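Data > Household Surveys > Ultbridge Clothing Wear Survey > README

Print this page | E-mail this page

# Ultbridge Clothing Wear Survey: data card

Version 2, Apr 6, 2021

## What is in here

Answers from 181 households in Ultbridge about the tops they own: T-shirts, sweatshirts, hoodies and sweaters. There are 3,000 rows, one per garment. Each row gives the type, the color group, whether there is printing on it, how often the owner says it is worn, how often the owner says it is washed, and a condition score.

Please read "the owner says" literally. The first release was passed around as if it measured how long clothes last. It measures what people wrote on a form in January.

## Files

- `garments.csv` – the main table, one row per garment
- `households.csv` – household size, washer type, dryer yes/no
- `codes.txt` – meaning of the short codes
- `hesska_recheck.csv` – the second look at a small subset (see below)

## Fields people get wrong

`wear_freq` is times worn per month, in the owner's estimate. A suspicious number of answers are 4 or 8. I read these as "once a week" and "twice a week" and would not trust the difference between 7 and 8 for any purpose.

`age_years` is worse. Old garments bunch at five and ten. If you plot it you will get two handsome spikes and be tempted to explain them. Don't.

`print` is coded 0 for plain, 1 for small printing, 2 for large printing. The size of the lettering decides it. A famous name or place in small type is still a 1. Large lettering is a 2 whatever it says, and extra lines in smaller type don't bring it down.
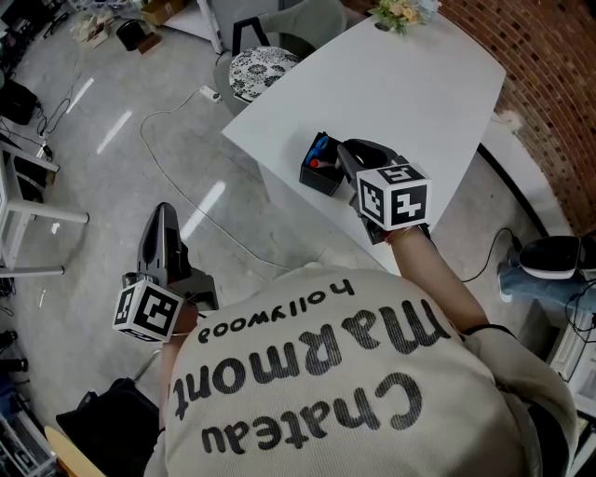
Code 2: cream sweatshirt, large dark gray lettering.

`print_wear` is the cracking and fading score, 0 to 5, and is blank when `print` is 0. Version 1 filled those blanks with 0, so plain shirts appeared to have perfect printing. At least one chart made from that version is still going around. If yours shows plain shirts doing wonderfully, start over with the current file.

`fabric_claim` is copied from the care label where there was one. Labels are often cut out, and I left those as NA. I have not tested any fabric and I doubt the labels are all correct.

## The Hesska recheck

The Hesska office scored 200 of the garments again without seeing the owners' scores. The two sets agree well at the ends of the scale and poorly in the middle, where most of the garments are. Owners were kinder to sweatshirts than to T-shirts. That could be affection, or it could be that thick fabric hides wear, and this data can't tell you which.

I have seen the recheck described as a validation. It is a second opinion, and a small one.

## About the Amrani scale

The condition score follows the Amrani scale, which runs from 0 (as new) to 5 (not fit to wear outside). It is popular because it is short. The steps are not equal: going from 1 to 2 takes a little fading, while going from 3 to 4 takes a hole. Averages of this score are printed all over the place, with decimals. I have left them out of this card and would be glad if you left them out of yours.

## Known problems

- 14 households sent in two forms. I kept the first form and dropped the second.
- Color groups were picked by the owner. "Cream," "off-white" and "beige" are one group in the current version – they were three before.
- Anyone who owns very few tops is probably missing. The form was long and came with the water bill.
- Children's clothes were supposed to be excluded. Some sizes make me think they weren't, entirely.
- Washing temperature was asked as cold, warm or hot, with no degrees. One household's warm is another's hot.

## What it may be good for

Counting what kinds of tops people in one town say they own. Comparing answers within a household. Teaching a class how self-reported numbers clump.

It won't support claims about brands, stores or detergents. The Cekari laundry guide cites version 1 for its advice on turning printed shirts inside out before washing. That may be fine advice, but we never asked how anyone turned their shirts.

## Changes from version 1

- Blank `print_wear` for plain garments
- Color groups merged
- Recheck file added
- Removed the column `lifespan_est`, which was a formula with no evidence behind it

## Reuse

Free to use with credit to the Ultbridge Clothing Wear Survey. Give the version number. Corrections are welcome if they come with the row number.

Print this page | E-mail this page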